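**Ticket: transcripts missing for closed-school alumni**
Opened 2022-05-06, priority normal

Hi all, it's me again from the alumni desk. Gralelen High closed for good in November and I've been moving its old student records into Markedell, and I'm stuck. Anybody who graduated before the school was renamed shows up with a blank transcript. Name's there, birthday's there, no grades at all!

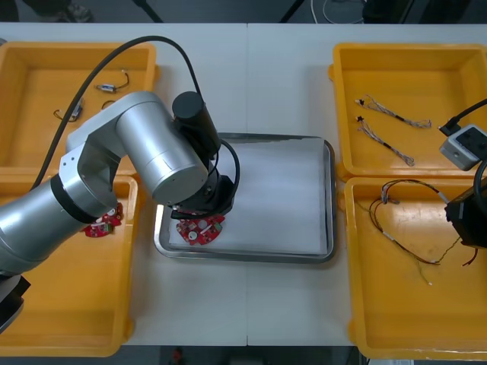 Adanech Tamiru replied that she'd want to know which school code I picked on the import page, and whether the blank ones all had the old building's code on them.

Good question, and I had to go look. I used the new code for everybody (it was the only one in the drop-down, so I figured that was that). The paper cards for the older classes have code 26 stamped in the corner, from back when the place was still called Alemayehu High. Markedell doesn't seem to know 26 ever existed.

What I've tried so far:

- Logged out and back in, cleared the browser, the usual
- Re-ran the import for one class, same blanks
- Typed 2 transcripts in by hand — those saved fine and print fine
- Changed the code to 26 in the spreadsheet and got "school not found"

There are 700 records in this batch and I'm really not going to type them all. I have people calling who need proof of graduation for jobs, and one lady has called 6 times, very nicely, bless her.

**Update, after lunch:** Colette Vasseur from the district office added 26 as a "closed site" under Settings and told me to run just the one class again. Grades came through! The school name prints as Tuvetti Middle on every page though, so something is still crossed. I'm guessing 26 got handed to the middle school at some point after the rename.

Can somebody with admin rights put a start and end year on that code? I don't have the button. Leaving this open, and I won't run the rest of the batch until I hear back.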